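3.2 Materials and Visual Conditions

The search task was designed to separate two sources of difficulty that earlier work on low vision shopping has tended to treat together: the visibility of the target itself, and the visual load of the surface behind it. A shopper who fails to find a bag of fruit may have trouble with the bag, with the shelf, or with the wall. Self-report data do not allow these cases to be told apart, as respondents in the pilot interviews used the word "cluttered" for all of them.

A total of 52 adults took part. Of these, 33 had a diagnosed loss of contrast sensitivity in at least one eye, and the rest formed the comparison group. All wore their everyday correction. Participants were recruited through the eye clinics at Grillis and Marchand and were paid for their travel. Four people who started the session did not finish it; they were replaced, and their partial data are not reported. Distance acuity was measured but was not used to form groups, given the weak relation between acuity and search time in the pilot.

Targets were everyday goods sold in small shops. Each was scored on three properties by two raters working apart: edge definition, meaning how clearly the outline of the item could be traced; content visibility, meaning how much of the contents could be seen from the outside; and color separation from the nearest surface. Lorne Gagnon settled cases where the raters differed by more than one point. Most of the disagreements concerned clear packaging. Raters were consistent on boxes, cans and opaque wrappers, for which the outline of the package and the outline of the item are the same thing. With clear film they were not. One rater tended to score the outline of the film, the other the outline of what was inside it.

The scoring guide was revised after the first round. In the revised guide, a clear package is scored twice, once for the film and once for the contents, and the lower of the two values is carried forward. A colored seal or printed mark counts as part of the film. Figure 3 shows packaging of this type. The green zipper line gives a continuous edge along the top of the bag, while the crinkled film blurs the fruit. Under the first version of the guide such an item could receive either a high or a low value, depending on which feature the rater attended to.
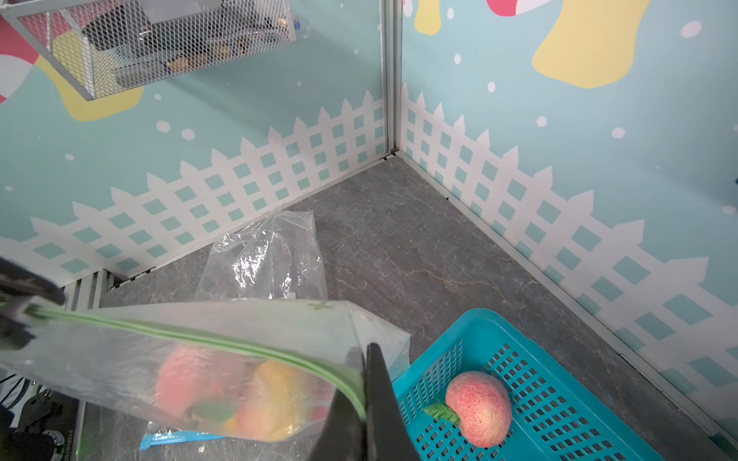 Figure 3. Fruit in a clear plastic bag with a green zipper seal, and a turquoise slotted basket on a gray marble-patterned floor.

Containers were treated as a separate factor. Slotted and wire types were expected to slow the search, on the grounds that regular openings produce a repeated pattern of light and dark that competes with the edges of the goods. Solid-sided containers hide more of their contents but give a plain boundary. Container type was crossed with target type where the size of the goods allowed it. Large flat items were never placed in the small containers, so that part of the design is unbalanced and was left out of the main model.

Background surfaces were sorted into three classes. Plain surfaces had one color and no printed marks. Textured surfaces had a fine, even grain with no recognizable shapes. Decorated surfaces carried shapes that could be named by the viewer, such as plants, animals or letters. The distinction between the second and third classes follows from the pilot, in which participants reported looking at named shapes on purpose to rule them out, a step that was rarely mentioned for grain or speckle.

Decorated surfaces vary a great deal among themselves. The color of the ground, the size of the shapes and the spacing between them may all matter, and in working shops they are seldom varied one at a time. A theme is usually carried across several walls, and smaller marks are often used to fill the space between the larger shapes (Figure 4). For coding purposes, a small repeated mark such as a dot was not counted as a nameable shape. Its effect was captured through a separate density score, taken over the part of the wall directly behind the target. Borders and trims were coded only if they fell within the search area.

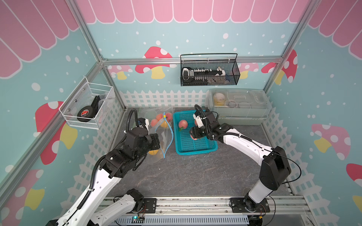
Figure 4. Decorated surfaces: teal walls with white dots of various sizes and cartoon mushrooms, below pink scalloped awning graphics and panels.

Saturated colors raised a further problem. A red target on a pale ground is easy to find under most conditions, but when the ground also carries red shapes of similar size, color stops being a useful cue. We call this condition color sharing. It was coded as present when the main color of the target also appeared in at least one nameable shape on the wall behind it. Color sharing was scored in daylight by a rater with normal color vision. The scores should therefore be read as a property of the materials and may not match what a given participant could tell apart.

Each session consisted of 8 blocks. Block order was drawn separately for each participant, with the limit that two decorated blocks could not follow one another. Participants stood at a marked point, were told the name of the target, and said "there" when they had found it. They then pointed to it with a hand-held pointer. Trials in which the pointer landed on another item were marked as errors and removed from the analysis of search time, but were kept for the error analysis in Section 4.3.

Lighting was set with the Fakik fixture used in the pilot and checked with a Koltard meter at the start of each block. Data collection at Grillis ended in April. The coding sheets were locked on 21 June 2020, before the search times were joined to the material scores, and no scores were changed after that point.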